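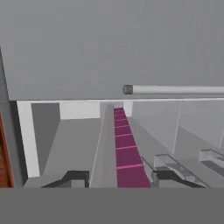 # Simulated kitchen episodes: frequently asked questions

**What is in the Giltov set?**
288 episodes of one arm working in a rendered kitchen. Each episode has video, joint positions, gripper state and a one-line instruction.

**Are any episodes from a real robot?**
No. Everything was recorded in simulation. Irkeo keeps its real-arm recordings in a separate set with its own license.

**How were the examples gathered?**
An operator drove the arm with a hand controller. Most episodes took roughly 17 seconds. Operators could restart at any time, and restarted attempts were not saved.

**Which views are included?**
There are 2 per episode: one close to the gripper and one from farther back that takes in the counter and part of the arm. Both share a clock, so frames can be matched by timestamp.
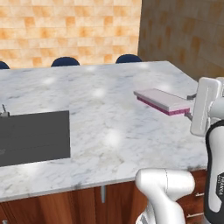 *Answers by the data collection lead, Wiletti*

**Do object positions change between episodes?**
Yes. The start position is drawn again each time. The room layout stays fixed within a batch, and there are 11 batches.

**Did you keep failed attempts?**
Only if the operator finished the episode. They are marked "fail" in the index. Leave them out if your training method copies every action it sees.

**Can I add my own episodes?**
Yes, if they use the same arm model and control rate. Run the Haslinger checker first and send its report with the files. Uploads without a report are returned.

**Why does my player show the two views out of step?**
Older January files stored the offset separately. Download the index again and reload.

Last updated March 17, 2025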